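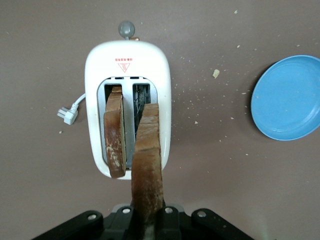
Futau Sandwich - Fault Subset

README

Contents of this subset

This is the part of the Futau sandwich recordings that we pulled out of the main release over the toaster fault. It holds 80 episodes. The main release has 2398 and does not include any of these. Please don't merge the two without reading the notes on labels.

All episodes were teleoperated on the two-arm bench at the Zimosstead lab. The left arm handles toast and the right arm handles the filling. Three views are stored per episode: one from each wrist and one from a fixed position that covers the table.

What went wrong

In August the left arm started losing its grip on bread at the toaster. The slice would turn between the fingers during the lift and catch on the edge of the slot. The operator usually kept going, and the force limit did not trip, so the episodes were saved as normal. Chibuzor Olatunji found the problem while checking grip width against the wrist video. The recorded width stayed constant while the bread was moving.

The cause was a loose screw in the left finger mount. The finger could tilt under load and the encoder had no way to see it. The screw was tightened, marked with paint, and added to the start-of-shift check.
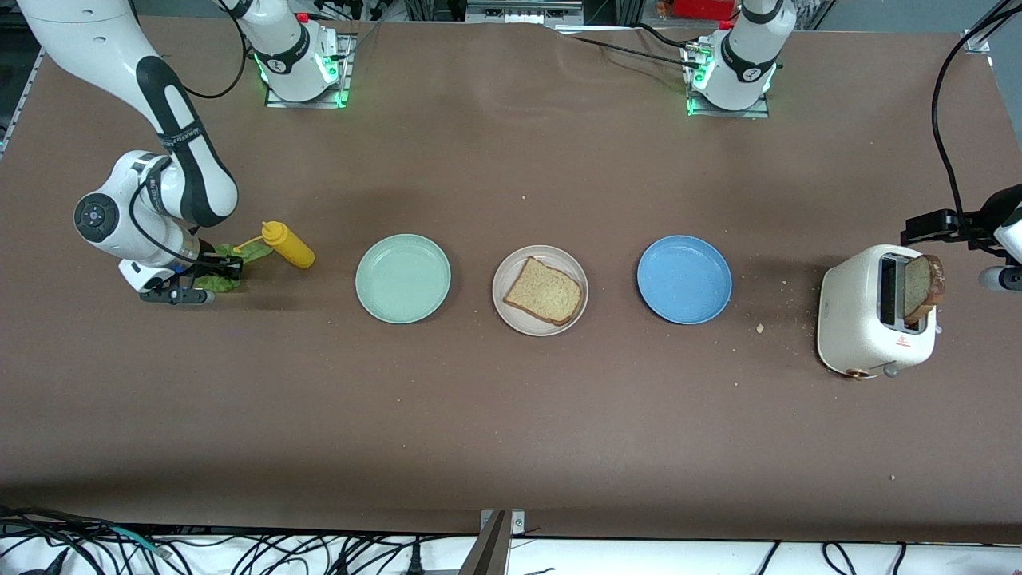
The right arm was inspected at the same time and its mount was tight. Its data is good throughout, including the lettuce steps. If you only need single-arm clips from the right side, you can use them as they are.

Labels

fault_type is one of: slip, rotate, slot_contact, drop, none. An episode marked none was recorded while the screw was loose but shows no visible effect. We kept those for comparison.

fault_frame is the first frame where the slice moves against the fingers, marked by hand. 2 people labeled every episode. Where they were more than 5 frames apart, a third pass settled it.

grip_width_left is not reliable anywhere in this subset. Don't train on it.

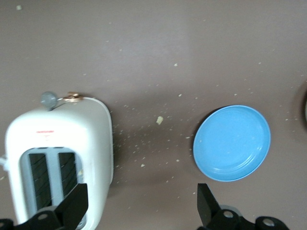 Crumbs were not cleared between episodes, so the amount on the table is a poor guide to whether a given attempt went badly. An early classifier from the Plusby group learned exactly that shortcut.

Safety

Nobody was hurt. The toaster is unplugged for all recordings and must stay that way if you repeat this setup. A finger that tilts can reach the heating wires inside the slot - the force limit alone will not prevent it. We now also cap the left arm's depth over the toaster in the Pryor controller config.

Known gaps

Left wrist video drops frames in a few episodes. These carry the flag video_gap. Joint data is complete for all of them.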